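Dinsa hand-held gripper

The Dinsa is a hand-held two-finger gripper made by Temico. It is carried by a person, usually one in each hand, and records how the fingers are moved during household tasks such as folding and sorting clothes. The recordings are used to train robot arms fitted with the same fingers. Most of the upkeep is done by the operators between sessions.

Construction

The body is black plastic, with two round sensor windows side by side in metal bezels. A black plate with cut-outs joins the body to the fingers. The fingers are yellow tapered wedges, each with a long slot in its upper half that lets the tip bend a little around what it holds. Every unit has a label with a QR code and a three-digit number, and the same number is entered in the service log.

Setup

Fingers are fitted as a pair and never mixed with an older one. After the plate screws are tightened, the operator closes the grip fully and checks that the tips meet along their whole length. The sensor windows are wiped with a dry lens cloth. Scanning the label opens the unit's record, and the gripper is then opened and closed 6 times to set its zero point.

A pair of units is tried on cloth before work starts. Dark, thin fabric is preferred for the trial, as it slips more easily than toweling and shows a worn finger sooner. Each operator picks up a piece, lifts it clear of the surface and lets go.

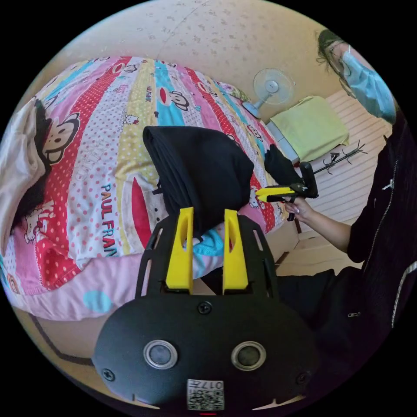
Maintenance

Lint collects in the finger slots and is brushed out at the end of each session. Fingers are replaced after 1000 grips, or earlier if a slot has begun to tear. Samira Najjar's service notes for the Prirkia site list 544 finger changes, 22 of them for tearing.

A unit that closes unevenly is most often found to have a loose plate screw. If tightening does not help, the fingers are taken off and the plate is checked for bending. A bent plate is replaced.

History

The first version had rigid fingers and a single window. Witold Pawlak redrew the finger mount at Temico so that a pair could be changed without opening the body. An adapter for the Ateo arm uses the same mount.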